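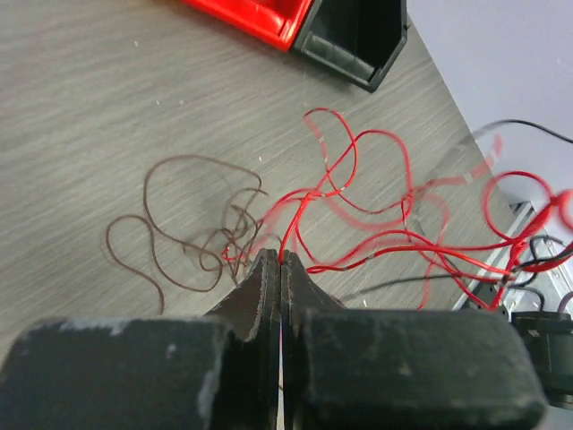
A remark from the other bench this morning: cut the whole lot up for jumpers and buy fresh spools, the time isn't worth it. Noted. I still want the long lengths back for the Clerkgate panel, so I'm untangling.

Workshop > Notebook > Wiring

2 min read

Sunday, after lunch

Red, brown and black all got put away in one bag after the Prinora job, and they have knotted together. Pulling on a loop only tightens the middle. Better to find a free end and work it back through, one color at a time.
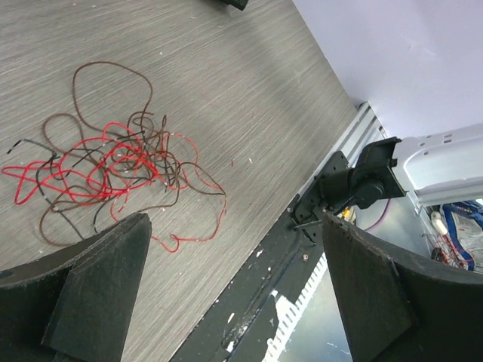 Red, brown and black on the bench, still knotted.

Plan is to do brown first, then red, then black. Each one gets wound on its own card with a bit of tape over the end. Anything over 1000 mm goes in the long drawer – the rest can go to jumpers after all. Check the bare spots on the red before it goes back into stock, and trim if the copper is nicked.

Fiditz order is for 2000 mm lengths, so don't cut anything until it has been measured.

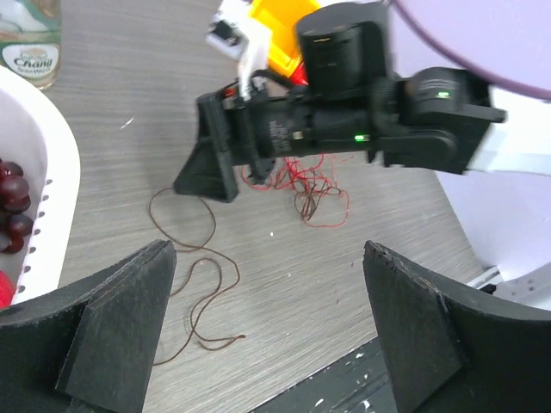 Somebody wrote under this in pencil: wind in a figure eight, a plain coil puts a twist in every turn and you'll be back here in a month. Will try it on the brown.

To do: ask Stamatopoulos about empty spools, 3 needed.

Workshop notebook – contact the bench desk – Back to top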